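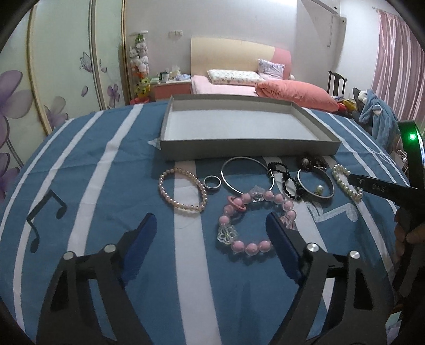
Does sorting by "keep, maybe, go" reduce what people own?
Project report, second term
Benedikt Moser

1. Background

Advice on clearing out a bedroom nearly always comes with the three-pile method. The leaflet we were given in Lamberg claims that people who use it part with a third of their belongings. No source is given for the third, and I could not find one.

2. What I did

Four households in Ulau agreed to sort one category each: clothes, books, kitchen things, and jewellery and other small items. Before starting they listed everything in the category, which came to 759 items. They sorted in March and I went back 10 weeks later with the same lists.

3. Results

On the day, 52 items went into "go". The "maybe" pile was much bigger in every home, and the household doing books gave up on "keep" altogether and left those on the shelf. When I returned, most of the "maybe" items were back where they had started. One bag from the "go" pile was still in a hallway.

The jewellery went slowest. Single earrings and broken chains were put in "maybe" because somebody might repair them. I asked whether anything had been repaired since and was told no.

4. Problems

Four homes is very few, and all of them volunteered, so they may have been keener than most. I was also in the room, and Mrs Vukčević told me she threw out two scarves mainly to be polite. There was no comparison group. A household told simply to "have a clear-out" might have done just as well.

5. What I think it shows

I would not repeat the leaflet's claim. The "maybe" pile looks to me like a way of putting off the decision, although my figures are too small to prove that either. If the project is run again in Risis, one group should sort with only two piles.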